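Comunidade Zilton de Automação
Fórum > Manipuladores > Garras e visão

Escolha entre câmara de punho e câmara superior para manipulação de malas rígidas pretas

Helmi Juntunen
Membro desde janeiro

Exmos. Senhores,

O nosso serviço de manutenção encontra-se a avaliar a aquisição de uma célula com um braço e garra paralela, destinada à abertura e ao fecho de malas rígidas de transporte em plástico preto. As malas chegam vazias, são colocadas sobre uma mesa branca, e o braço deverá segurar o rebordo da tampa, levantá-lo e voltar a baixá-lo.

O orçamento disponível permite apenas uma das seguintes opções na primeira fase: uma câmara pequena montada no punho, junto à garra, ou uma câmara fixa em posição elevada, que abranja a mesa e o braço. O fornecedor Hondlow recomenda a câmara de punho. A documentação que nos foi entregue não apresenta, contudo, qualquer ensaio com objetos pretos de acabamento mate, nem esclarece o comportamento do sistema quando a tampa ocupa quase todo o campo de visão.

Solicita-se igualmente parecer sobre os dedos da garra. Os dedos metálicos de origem marcam o plástico do rebordo e escorregam quando a aproximação é feita em ângulo. Existe experiência com pontas de borracha ou com almofadas de espuma neste tipo de peça?

Agradece-se, desde já, a atenção dispensada.

3 respostas

Kiiskinen Assistência

Bom dia. Recomendamos a câmara de punho. Instalamos esta configuração em vários clientes e não temos registo de reclamações. Para condições comerciais, queira contactar o nosso departamento pelo formulário habitual.

Oficina Parudora

A resposta anterior não considera a questão da cor. Na nossa oficina, a câmara de punho apresentou resultados aceitáveis com caixas cinzentas e resultados fracos com caixas pretas. A exposição automática regulava-se pelo tampo branco e o interior da mala ficava reduzido a uma mancha, sem distinção entre o fundo e as paredes. A fixação manual da exposição resolveu parte do problema, mas obrigou a nova calibração sempre que se alterava a iluminação da sala.

Quanto aos dedos, utilizamos pontas de borracha. Convém verificar o aperto dos parafusos ao fim de cada turno. Não temos experiência com espuma.

Laboratório de Manipulação Hondlow

Na qualidade de responsáveis pelos ensaios comparativos, cumpre-nos prestar os esclarecimentos que se seguem.

A recomendação da câmara de punho constante da nossa proposta refere-se à fase de contacto, isto é, aos últimos centímetros da aproximação ao rebordo. Reconhece-se que o texto da proposta não o explicita, e a sua correção foi já solicitada ao departamento comercial.

O ensaio compreendeu 1.790 ciclos de abertura e fecho, com mala preta sobre tampo branco e garra paralela. Em 439 desses ciclos foi utilizada exclusivamente a câmara de punho. Nos restantes, o sistema dispôs também da vista superior. A diferença mais relevante verificou-se na localização inicial da mala. Com a câmara de punho isolada, o braço necessitava de um movimento prévio de procura, e as nervuras da tampa foram por vezes interpretadas como sendo o rebordo. Com a vista superior, a posição e a orientação da mala ficavam determinadas antes de o braço iniciar o movimento.

A situação inverte-se junto à peça. Na vista superior, o próprio punho pode ocultar o ponto de contacto, e a folga entre a tampa e o corpo confunde-se com a sombra. A câmara de punho acompanha a garra e permite corrigir a altura antes do aperto.

Vista superior e vista de punho, por esta ordem, ambas com a mesma disposição de mesa:

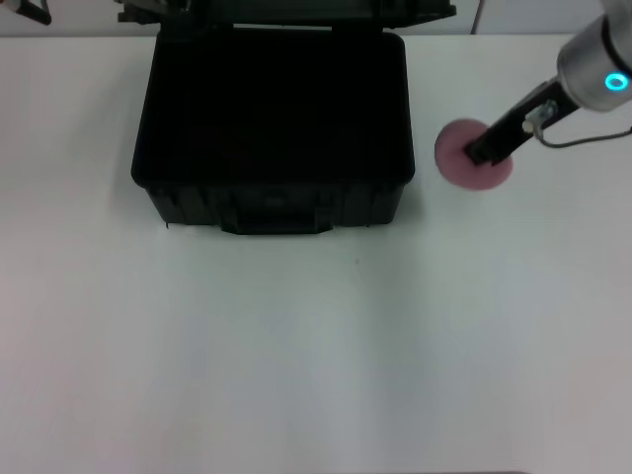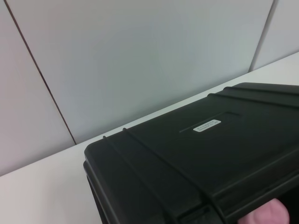 Se o orçamento só admitir uma câmara, a nossa indicação para o caso descrito é a vista superior, complementada por uma paragem de segurança por esforço na descida final. A câmara de punho poderá ser acrescentada na segunda fase, desde que o suporte e a passagem do cabo fiquem previstos desde o início. O cabo deve ter comprimento suficiente para a rotação completa do punho e não deve ser preso ao corpo da garra com abraçadeiras rígidas.

Relativamente aos dedos, a superfície macia reduziu as marcas no plástico. A borracha conservou melhor a forma na zona de contacto. A espuma adaptou-se bem a superfícies curvas, mas cedeu sob carga lateral, o que introduziu um desvio na altura da tampa. Para rebordos espessos e arredondados, aconselha-se borracha, com substituição programada.

A exposição deve ser fixada manualmente em qualquer das opções, conforme referido pela Oficina Parudora. O ajuste deve fazer-se com a mala já colocada na mesa, primeiro fechada e depois aberta, guardando-se os dois perfis no controlador.

Helmi Juntunen

Agradecem-se os esclarecimentos. Será adotada a vista superior na primeira fase, com reserva de suporte para a câmara de punho. Ficamos a aguardar a proposta corrigida e a referência das pontas de borracha.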